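In defence of the boring bench rule

I have been to a great many meetings about safety standards for lab automation, and I will admit I've enjoyed more of them than a normal person should. I like the sandwiches and I like the people, and I like the moment late in the afternoon when somebody finally asks what the word "supervised" means and the whole room goes quiet for a bit. But I've come away from the last few with a worry I'd like to set down while it is fresh, and it has to do with liquids.

Most of the draft guidance I see passed around for small teaching and research labs is about the arm. How fast may it travel, how hard may it push, where is the stop button and who is trained to hit it. All good questions, and I wouldn't want a single one dropped. Odette Coste, who taught me most of what I know about guarding machinery back when we both worked in Vidmont, used to say that you should be able to find the stop with your eyes shut and your hands full, and I have repeated it to every new hire since. What the drafts hardly touch is the stuff on the bench: the cups, the racks, the beaker in the middle with something dark in the bottom of it. The arm gets 50 pages and the glassware gets a paragraph.

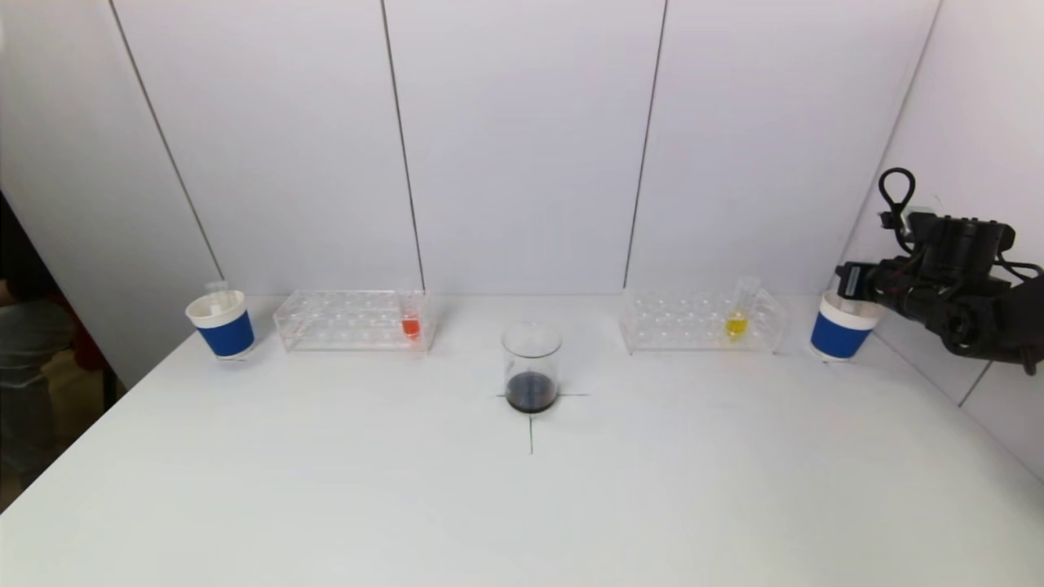 Now, a person who works at a bench for a few years picks up all sorts of habits without being told. You don't leave a tube of something standing where your sleeve will catch it. You set the empties apart from the fulls. You know the orange one from the yellow one, and if you don't know what's in either, you go and ask before you pour. An arm has picked up none of this. It has whatever we wrote down, and in too many places what we wrote down is a colour and a position.

Colour is a lovely thing to work with when you're getting a routine going. It's cheerful, it's easy to check from across the room, and visitors like it. I have no quarrel with coloured water. My quarrel is with the way the coloured-water routine becomes the real routine on some Thursday when everybody is busy, with the same rack and the same marks on the table and not one label added. At Plaltthorpe, where I spent a very happy two years, we had a rule that every vessel within reach of the arm carried a written label, even if the label said "tap water". Karthik Debnath thought this was the silliest rule in the building and told me so over many cups of tea. He also wrote the neatest labels of anybody, bless him, and when he moved on to Arango he took the rule with him.

The second thing I'd ask for is a fixed home for everything, drawn right on the table. Tape is fine, marker is fine, a printed mat is very nice if you have the budget. A cross where the beaker goes costs next to nothing, and it means that the person who resets the bench after lunch puts it back where the person before lunch had it. I would go further and have an outline for each rack and each cup as well, and a photograph of the proper layout pinned up at eye level. We audited our own logbook once, all 349 entries of it, and the word that turned up again and again was "moved". Somebody had moved a rack to wipe the table. Somebody had moved a cup to make room for a laptop. They were perfectly reasonable people doing perfectly reasonable things, and a drawn outline would have saved them a good deal of grief.

My third request is the one that gets me into arguments. I think the guidance should say plainly where people may stand and sit while an arm is working over open vessels, and I think it should be written for the colleague waiting their turn as much as for the operator. Parisa Rahimi disagrees with me here. Her view, and she puts it better than I can, is that small labs don't have the floor space, that a line on the floor will be ignored by Friday, and that an ignored rule makes people careless about the others. I take the point. I've stepped over a few lines myself, coffee in hand. Even so I'd sooner have the line and the nagging than leave each lab to work it out, and I suspect that if we sat down with a tape measure, Parisa and I would land within a step or two of each other.

The usual objection to all this is cost, and I do have sympathy. A small lab that has scraped together the money for an arm doesn't want to be told there is more to buy. But labels, tape, spill trays and a decent afternoon of training come to well under 2,000 dollars, even with the good trays, and most of it is the afternoon.

The Ondville working group is taking comments on its draft until the end of August, and I would encourage anyone who works at a bench, students very much included, to send in a page or even a paragraph. Tell them what's on your table and what gets moved. I'll be sending mine in this week, once I've cut it down to a length they'll forgive.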